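Speaker notes: Looking after Sirko between runs
Oranuch Wattanapong, Grorkport maintenance group, Thursday session

Slide 1. Start with who I am and what I look after. Sirko is the two-armed robot at our Harton office. It does the trash round on the carpeted floor. I don't write its software. I keep the hardware fit to run, and the talk is only about that.

Slide 2. Daily check, 5 minutes. Do it before power to the arms comes on. Look at the sleeves first, then the finger joints, then the wrist camera lens. Wipe the lens with a dry cloth. No spray.
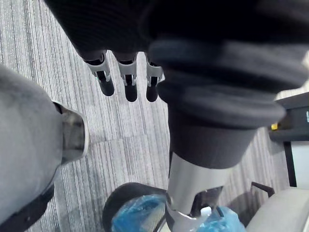
Wrist camera view: three fingers, blue plastic by the black base rim.

Slide 3. Fingers. Each one has small screws at the bracket, and they work loose. We check them every 40 hours of running. Use the short driver from the Wistmont kit and stop when the screw seats. Svyatoslav Pasichnyk stripped two in June with a longer one and he is happy for me to mention it. Replace a fingertip when the surface goes dull, because thin plastic starts to slide.

Slide 4. Sleeves. Push the folds back by hand and look for lint and worn spots. If a fold stays flat, the sleeve is on the wrong way round. Pause here, people usually ask about washing. Answer: cold, no softener, hang overnight.

Slide 5. Setting up the bin station. The bin goes in the corner, lid closed, pedal facing out. 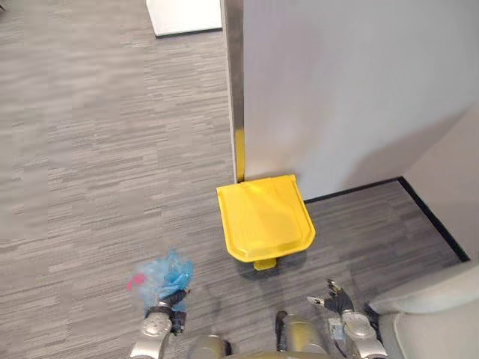

Put the bin back in the same spot every time it is emptied. If it gets moved on purpose, teach the station again and do one slow pass at the pedal with a person at the stop button. Then do it with a bag in the other hand. The extra load changes how the arm settles.

Slide 6. Log sheet. Show the paper one. Columns are hours, screws, sleeves, lens, initials. Sirko was at roughly 700 hours when I made these slides, so update the number before going on.

Leave the last 6 minutes for questions. Spare fingertips are in my bag if anyone wants to handle one.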